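Visit report: Panditon demo hall, Flestville, 4th May

Purpose of the visit was to see a two-arm tabletop cell before the equipment request for the packing room goes in. Nouri sells the cell as a package: arms, grippers, wrist cameras, stand and one year of software. The demonstration task was moving a roll of packing tape between baskets and the table. 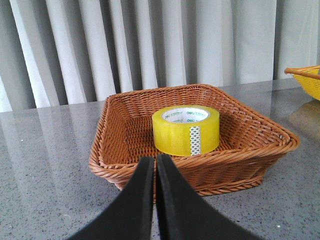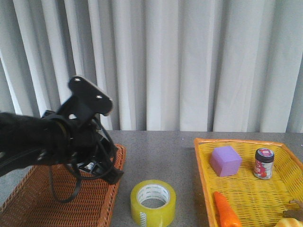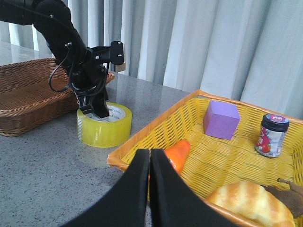

Wrist view with the gripper open, wicker basket between the fingers:
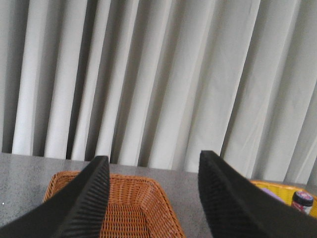 The quoted footprint is small enough for our bench 2, but the stand needs a clear strip behind it for service access, and we don't have one. Moving the label printer would fix that. Facilities should price the move before we order anything.

Finger pads are a consumable. Nouri lists a replacement set at $123 and would not commit to a service life. I have put four sets in the first-year budget. Spare cable harnesses are $279 each, and I would hold one per arm. Routing on the outside of the arm makes them easy to change and easy to snag.

The annual software renewal is $3842 per cell, starting in the second year. It was not in the January quote. Tesau offers a comparable cell with no renewal but charges for each remote support call, so the two need to be compared over the same period.

Still open:
Power draw with both arms moving
Whether wrist cameras can be bought separately
Lead time on a third arm
Training days included in the price

Nouri will send the missing figures in writing. The request stays on hold until they arrive.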